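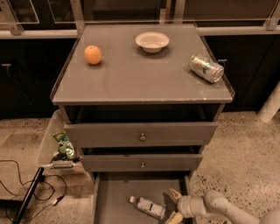
Assunto: Re: [casa-arrumada] criado-mudo cinza, última chamada

Em outubro, às 22h, alguém da lista escreveu:

> O criado-mudo cinza continua à venda ou já virou herança?
> Se ainda estiver aí, queria saber da borda do tampo e se
> a gaveta de baixo abre inteira. O último que comprei por
> aqui tinha três gavetas, das quais uma era decorativa.
> E 2.172 me parece preço de móvel com certidão de nascimento.

Continua à venda, e agora com desconto: baixei para 2.000, valor ao qual cheguei depois de longa negociação comigo mesmo. A oferta de 1.316 que recebi em particular foi lida, relida e arquivada junto com as piadas.

A borda da frente tem uns lascadinhos e arranhões claros. Quem faz questão de borda virgem pode procurar na Plorumport, onde o móvel chega impecável e desmontado em 2 caixas, cada uma para um endereço.

A gaveta de baixo abre toda, sim. É rasa: serve para garrafa deitada, meias e correspondência que a gente finge não ter recebido. Os puxadores são redondinhos, de metal, um por gaveta. O nicho aberto em cima delas é escuro o bastante para esconder o carregador que você vai jurar que perdeu. 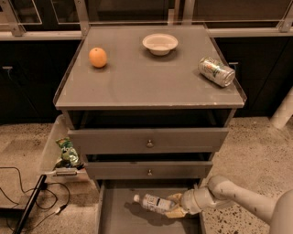
Gaveta de baixo aberta, com a garrafa d'água deitada. Laranja, tigela e latinha não acompanham o móvel.

Não entrego. Retirada na Casbridge, portaria dos fundos, depois das 19h. Tragam cobertor para o porta-malas e mais um par de braços, que os meus já subiram com ele uma vez.

Quem quiser, responda no privado e poupe a lista.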